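Call for Participants: The Hawthorne Household Recipes Project

Posted May 26, 2023

Do you have a box of recipe cards somewhere in the house? A school notebook with a broken spine and your grandmother's pie crust on the back page? A coffee can full of clippings that you keep meaning to sort? If you do, we would love to hear from you, and we hope you will read on, even if you think what you have is too plain or too stained to be of interest to anyone.

The Hawthorne Household Recipes Project is looking for people who cook, or used to cook, or who live with the papers of someone who cooked, to spend some time with us this summer talking about the food their families ate at home. We are based in the old Trestness Library building on the east side of Hawthorne, and we have been collecting handwritten and typed recipes from the town and the farms nearby for 5 years now. So far we hold 1566 recipes from 342 households. That sounds like a great many until you remember how many kitchens there are between here and the county line, and how many of them we have never set foot in.

Who we are looking for

You do not need to be a good cook. Some of our favorite conversations have been with people who told us on the phone that they could barely boil an egg, and then talked for two hours about the smell of the kitchen on canning day and who was allowed to lick the spoon. You also do not need to have been born in Hawthorne. The collection so far leans heavily toward families who have been here for generations, and we would especially like to hear from people who moved here at any point in their lives and brought their cooking with them, or changed it because they couldn't find the right flour or peppers or fish.

We are asking for people who:

are 18 or older (younger family members are very welcome to come along with an adult and join in)

live in Hawthorne or Trestness now, or lived here for at least a year at some point

have at least one written recipe from a home kitchen, in any language, in any condition

can spare time for one conversation and one follow-up visit or call

The recipe doesn't have to be old. A card you wrote yourself last winter counts. So does a recipe written on an envelope, a church bulletin, the lid of a shoe box or the inside of a cupboard door (we have photographed two cupboard doors so far and would be glad of a third). Recipes with no amounts in them are fine as well. A good part of what we hold says things like "flour till it looks right" and "bake in a slow oven," and sitting down with someone who knows what those words meant in that kitchen is the best part of the work.

What taking part involves

The first step is a conversation. It lasts between an hour and two hours, depending on how much you feel like saying, and it can be at the library building, at your home, or by phone or video if you live farther off. We will ask you about the recipes you have brought, who wrote them, when they were made and who ate them. We will also ask about the ordinary days, which people tend to skip over. Everyone remembers Thanksgiving. We would like to know what was for supper in the middle of the week in February, and whether you liked it.

We record the sound of these conversations, with your permission, and type them up afterward. You will get a copy of the typed version and can take out anything you would sooner keep in the family. Plenty of people do. One aunt's divorce can turn up in the middle of a story about potato salad, and you may not want it there forever.

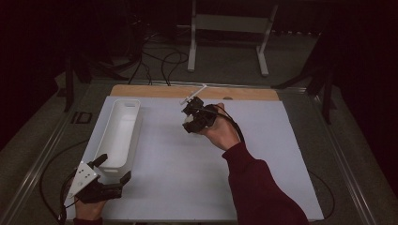 The second step is a shorter visit, usually a few weeks later, when we go back over the recipes together and make sure we have read the handwriting properly. Old handwriting is hard, and family shorthand is harder. We once spent the better part of a morning on a word that we had all agreed was "mustard" and that its owner's daughter read right off as "custard," which changed the dish a good deal. If there are other people in your family who knew the cook, please bring them to this one. Brothers and sisters hardly ever agree, and we write down both versions.

There is a third part that you can join if you wish, and there is no pressure about it at all. In July we will hold a set of cooking afternoons in the kitchen of the Arkon Street Hall, where participants can make a dish from the collection, their own or someone else's, and we all sit down and eat it. We make notes on how it went, how long it took in a modern oven and what had to be swapped. Ingredients are on us. You are welcome to simply come and eat, and we really do mean that - a table with only cooks at it is a nervous place.

What happens to your recipes

You keep them. We say this first on the phone, too, since it is the thing people worry about most. Your cards and notebooks are copied while you are with us and they go home with you the same day. If you would like to leave something with the collection for good, we can talk about that, but we will never ask you to, and we would want you to think it over with your family first.

The copies and the typed conversations go into the project's catalog, which anyone can read at the library building. So far 626 of the recipes have also been put into the online version of the catalog, and the rest will follow as we get to them. You choose whether your name appears, whether only your family's town appears, or whether the recipe goes in with no name at all. You can change your mind later, and you only have to call us to do it.

We also hope to put together a small printed book from the collection next year. Nothing of yours will go in it without a separate yes from you. If your recipe is used, you will get copies for yourself and your family.

Costs and thanks

There is no payment for the conversations, and we are sorry about that, but each participating household receives a grocery gift card as a thank-you, plus a bound copy of their own recipes and typed conversation. The bound copies come from the Jovar print shop, and they are sturdy enough to stand open on a counter. Several families have asked for extras to give as wedding presents, and we can usually manage this at cost.

We can help with bus fare or gas for anyone coming to the library building. The main room is on the ground floor with a ramp at the side door, and there is parking behind. If you need large print, an interpreter, or just a chair with arms, let us know when you get in touch and we will have it ready. We have Spanish and Polish speakers on the team, and we will do our best to find someone for other languages if you give us a little notice.

A few questions people ask

My mother's recipes are all copied out of magazines. Do you still want them?
Yes, please. What people chose to cut out and keep tells us a great deal, and so do the notes in the margin. "Too dry, never again" is a wonderful thing to find.

I don't want to give away the family's secret recipe.
Then don't bring that one! Or bring it and tell us the story of it without the recipe. We have a number of entries in the catalog with a fine long history and no ingredients.

The cook died not long ago and I'm not sure I can talk about it.
Please take your time. We will be here next year as well. Some people have found it easier to come with a friend, or to do the talking in two or three short visits, and we are happy to do it that way. You can stop whenever you like.

Can I come if I only remember the food and have nothing written down?
For this round we are asking for at least one written recipe. If you write one out from memory before you come, though, that counts, and we will help you with it if you are stuck.

Can our whole family come?
Yes, although if there are a lot of you, tell us ahead so that we can set out enough chairs. Very small children tend to do better at the cooking afternoons than at the conversations.

How to take part

Stop in at the Trestness Library building any weekday between ten and four, or leave a message at the front desk with your name, the best way to reach you, and a line or two about what you have. A description like "brown notebook, mostly cakes" is plenty. Someone from the project will get back to you within two weeks, and often a lot sooner than that. Forms are at the desk as well, and we can mail one to you if coming in is difficult.

We will be booking first conversations through the end of July, and homes and evenings fill up first, so do mention early on if you need either of those. When you come, bring the recipes just as they are. Please don't clean them, tape them or put them in order for us. If the cards are stuck together, leave them stuck, and we'll look at them with you. And if there is a photograph of the cook, or of the kitchen, we would dearly like to see that too.

The Hawthorne Household Recipes Project
Trestness Library building, side entrance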